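Kekana Rice Noodles in the Tall Packet: A Review

Bought at Zutport, August 2022

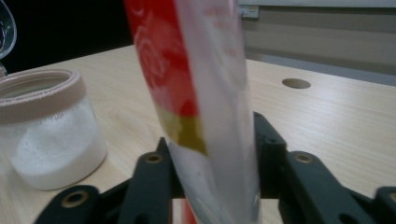
The packaging

The packet is thin, cloudy plastic with a red printed section, pale swirls over the red, and an olive-yellow band lower down. It creases easily. I have carried several home in a backpack and none of them split, but I would not put cans on top.

There is no zip or sticky tab. Once opened, the packet has to be folded over and clipped, and the plastic is slippery enough that a clothespin slides off. I use a Maneck bag clip, the wide one, and that stays put. If you have a tall jar, move the noodles into it the same day.

It is easy to find in a crowded cupboard. My other dry goods are mostly in clear bags or brown paper, and the red shows up well.

Cooking

I followed the soaking method first: a bowl of hot tap water, 20 minutes, then drain. The noodles came out firm and slightly chalky in the middle. Another five minutes fixed that. With water just off the boil they were ready much sooner, but the outer strands went soft before the center of the bundle had loosened. Stir with a fork after the first minute and it helps.

For stir-frying, underdo the soak and finish in the pan with a splash of stock. They hold together well this way. For soup, put them in the bowl dry and pour the broth over. They keep drinking it up, so use more broth than you think you need.

I also tried them cold with cucumber, peanuts and a vinegar dressing. This was the best of the lot. Rinse them well or they set into one lump in the fridge.

Taste and texture

Plain, clean, a little chewy. There was no sour smell on opening, which I have had with the Plusavau noodles more than once. The Plusavau ones are thinner and better in spring rolls. For anything with sauce I prefer these.

There is some breakage. The last handful from each packet was short bits, and I saved those for soup.

Price and portions

I paid 239 at Zutport, and the same packet was a little cheaper there in July. I get four dinners out of one, or three if people are hungry. The case price works out lower per packet, but a case is 2,000 and takes up a whole shelf – only worth it for a big household.

Good points
Does not fall apart in the pan
No off smell
Easy to spot in the cupboard

Bad points
No way to reseal it
Soaking takes longer than I expected
Broken pieces at the bottom

Would I buy it again?

Yes, and I have. There are two in the cupboard now. A resealable top would get it full marks, and I would pay slightly more for one.

Four out of five.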